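List: houseproud-l
Subject: Re: [houseproud-l] White insides, the 30 second dry wipe and the Grandetti cloth

On 31/12/2022, Kirsten Hallgrímsson wrote:

> Happy almost new year, everyone. I spent the quiet days going through the
> house and I'm now convinced that white is the only sensible color for
> anything that holds things: bins, drawer liners, shelf boxes, the lot. You
> see the dirt, so you deal with it. I've swapped all my gray ones for the
> white Brukerby range and I do each one with a dry Grandetti cloth, 30
> seconds, done. No water, no spray. The cloth is good for 2,000 wipes
> according to the packet, so the $60 for the set pays for itself in no time.
> The Valitz paste I used before can go in the trash as far as I'm concerned.
>
> Has anyone else gone all white? I'd love to hear I'm not the only one.
>
> Kirsten

Kirsten, you aren't the only one, but I'm going to be the grump on this thread. I went all white in July, in the pantry and the hall closet, and I've been slowly going back ever since. I'll take your points in the order they annoyed me.

1. White makes you clean more often

It made me look more often. I opened the hall closet, saw the specks, thought "ugh," and shut it again. Before the white boxes I cleaned that closet at the end of winter and once more before school started, and I still clean it at the end of winter and once more before school started. The difference is that I now feel bad in between. If you are the kind of person who sees a crumb and gets a cloth, you were probably like that with gray boxes too.

My sister-in-law swears by white as well, but she also irons pillowcases, so I don't accept her as evidence.

2. The 2,000 wipes

Who counted? I mean it as a real question. Is a wipe one pass of the hand, or a whole box? Does it include the washes? I have a Meesuk cloth that came free with a mop, it has been through the laundry more times than I could guess, and it picks up dust as well as it did when it was new. It has a scorch mark on one corner from the time I used it as a potholder. I would put it up against a $60 set any day, and if somebody on the list wants to mail me a Grandetti I will do the comparison and report back, including if I lose.

Also, "pays for itself" compared with what? Old T-shirts are free.

3. Thirty seconds with a dry cloth

My biggest complaint. Dust is one thing, and a dry cloth is fine for dust. Grit is another. The bottom of anything kept near a back door collects sand and tiny hard bits off shoes and plant pots, and if you push that around with a dry cloth you are sanding your nice new surface. I have the marks to show for it on two of my boxes: a dull swirl in each that only shows when the closet light is on, and no cloth is going to take it out again.

Wiping also moves the stuff around more than you expect. You go for the thick patch, the little strays farther up look too few to bother with, and the next time you open the lid they're what you see. Texture makes it worse. Anything with a pattern of little dots or bumps gives the specks somewhere to sit, and on pale material you can stare right at the pattern and miss it unless the light comes in low.

Dark specks on matte white, most of them bunched in the one bright patch and a few trailing off above it:
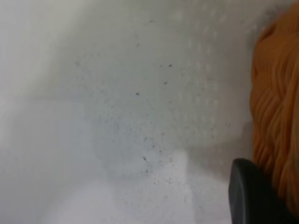
4. What I do instead

Tip out whatever will tip out, outdoors if you can. For the rest, get the vacuum, put the soft brush on, and hold it just off the surface for the first pass so it lifts the bits before anything rubs them. Then a damp cloth, wrung out hard, and fold it to a clean side when the first side goes gray. Leave the lid off until it's dry. It takes me nine minutes for the whole hall closet and I have never gotten a pantry shelf done in 30 seconds, so either you have much smaller boxes or a much faster arm.

Corners: a dry paintbrush, the cheap one-inch kind. Brush toward the middle and vacuum from there.

5. In defense of the Valitz paste

Please don't throw it out! I agree it's wrong for these boxes. It's too harsh and it leaves a film if you don't rinse twice. For a sink or the bottom of a saucepan it's still the one I reach for. If you really want rid of it, offer it on the list, I'm nearly out.

6. One point to you

Pantry moths. I did spot them early last fall, and I doubt I would have in the old brown crate. So the flour and rice are staying in white, and I'll wipe those without complaining – or with less complaining. The shoes, the flashlights and the dog's stuff are going back in gray.

What I'd like to know is how the Brukerby ones look by summer. You've had them a few days. Could you write again in July and say whether they're still matte where you wipe the most, or whether they've gone shiny? Mine are a no-name brand from the discount place, so it's possible yours are tougher, and I'd take that into account.

And does anyone know if their lids fit the older gray bases? The store couldn't tell me.

Back to the closet.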